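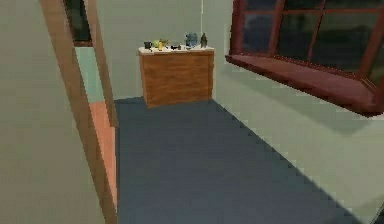 Shared budget sheet at work, 2000 rows, three people typing in it, and half the room names are spelled two ways. Drop-down lists fix that. Takes five minutes. I'll use a room finishes list as the sample data, so picture columns for Room, Wall, Floor, Trim, and a first row that says Hall, sage beige, whatever, tan-brown, then a second row with dark slate-blue carpet under Floor. You want people picking "slate blue" from a list, not typing "slate", "Slate-blue" and "blue (dark)".

Step 1. Make a new tab. Call it Lists. One column per list, header on top, no blank rows in between. Mine has 13 floor types and 47 wall colors.

Step 2. Click inside the first list, press Ctrl+T, check "My table has headers", OK. Do this for each column seperately. Leave an empty column between tables or they'll get lumped together.

Step 3. Name the range. Select the entries only (no header), click the Name Box left of the formula bar, type FloorList, hit Enter. You must hit Enter. Clicking away loses it, I do this every time.

Step 4. Back to the main tab. Select the Floor cells, not the header. Data > Data Validation > Allow: List. In Source type:

=FloorList

OK. Arrow shows up when you click a cell.

Step 5. Error Alert tab, same window. Style: Stop. Write a message a person can use, like "Pick from the list. New floor type? Add it on the Lists tab."

Adding stuff later: type it right under the last entry in the table. Table grows, drop-down grows with it.

Old entries don't get cleaned up, by the way. Validation only checks new typing. Go Data > Data Validation (the little arrow) > Circle Invalid Data and fix what gets circled. On the Clumport file I had to run it more then once, it stops circling after a while if there's too many.

Pasting also blows right past validation. Paste Special > Values, then circle again.

Next up, dependent lists with INDIRECT. Probably in July.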